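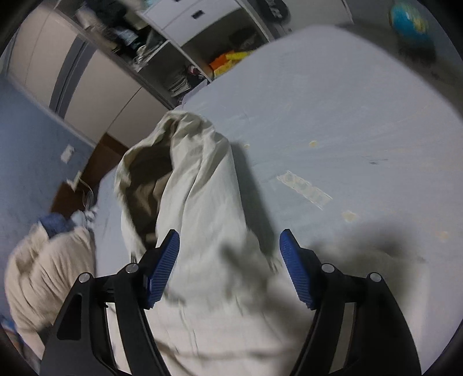
3. Trial of the Dalta hand-held gripper

Print | E-mail
Reading time: 2 min

We rented the Dalta kit from Zonelura for our folding project. It comes with 2 ribbed blue pads and a camera, and we used it on clothes laid out flat. Our plan was 408 recordings by the end of October. We finished almost all of them.

Long garments were the slowest — the fabric bunched at one end and we had to approach it twice. The pads held thin cotton well. Lining was harder to pick up.

The manual is four pages and skips calibration. We would rent the kit again, with spare pads.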